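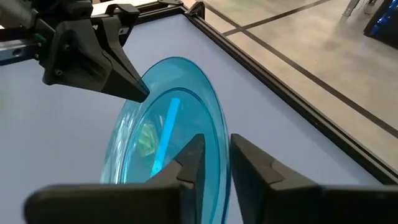 Plate swap, take two

Quick one tonight, bread in the oven and I've got to be back at the bench by eight.

So the two arms. Both bolted on now, one each side of the bench, and the job is the same as it was in July: pass a plate from one to the other, put it down, don't fling it. Hideaki Amano did the new fingertips, long and pointy. Better on a thin rim than the old stubby ones, which I never liked. Still on the Noston firmware, still grumbling about it.

Rim grips are fiddly. Too low and the plate tips, too high and the second arm has nowhere to go. I've set the handover 12 mm further back from the middle of the bench, so the elbows get a bit more room. Will write up the numbers when they stop changing.

Clear plastic is a pain by the way. You look through the blue ones and get whatever is behind, all bent. Jaime Falcão says go matt and be done with it. Probaly right. But I like the colours.

The lids are next. Green and blue, see-through, with a bar across the middle of each, and I want the arms grabbing the bar whichever way it happens to be pointing. Then the stack, small white plate on the big green one. Starting layout:
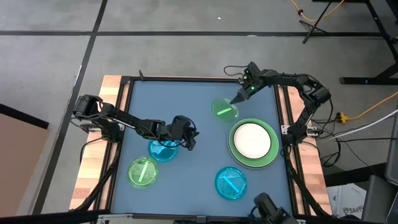
Still to do

- cable on the left arm, tie it up properly so it stops rubbing
- 6 more M4 screws from Clikbridge, the short ones
- slow down the wrist turn, it's set to 651 and thats too quick for me
- sweep the floor
- give Henriques his hex keys back

More next week if the wrist behaves. Comments are open again, shout if you've done lids.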